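4.2 The door-opening task in Caltent

Caltent is the simulation kit sold by Vusunby for training and testing two-armed household robots. We ran release of April 2019, standard license, no custom scenes. The task reported here is the double-door one: robot stands in a furnished room, two paneled doors, small handles, something stored behind. Vendor ships it with 898 episodes. We looked at 778 of them, rest would not load on our machine.

Each episode gives wide views plus close views from behind a gripper. Fig. 5 has two of each.

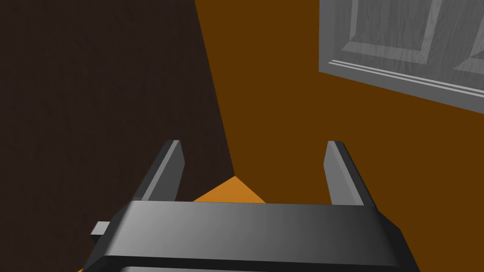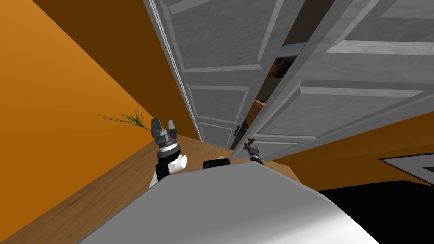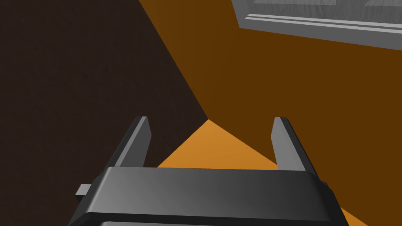
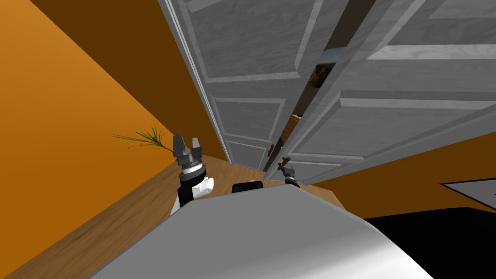 Figure 5. Views from the double-door task, simulated. First and third: close view from behind one gripper. Second and fourth: wide view, both grippers and the doors.

Lins
Test lead, Rorkville Robotics Review

Wide views are the useful ones. Both arms in the same picture, doors, handles, a good stretch of floor. The tilt is strong and takes getting used to, our labeling staff asked for a rotate button and the viewer hasnt got one. Paneling on the doors is nicely modeled, and the plant by the wall is fine for clutter.

Close views are weaker. Big flat areas of brown and orange, very little texture, and the gray paneled piece sits up in the corner away from the fingers. A policy trained on close views alone has not much to hold on to here. We tried it anyway, see 4.3.

One more point on distance. In the wide views the right gripper is small, it is far off next to the handle, and handles are small too. At the default resolution we could not always say if the fingers were touching. Contact flags in the log solve this but they are in the higher license tier, which we think is a mistake on a task thats all about handles.

Load time was acceptable. Cost per seat is 1,210 a year, support included. Support answered our questions on the missing episodes with a patch planned for August; not tested.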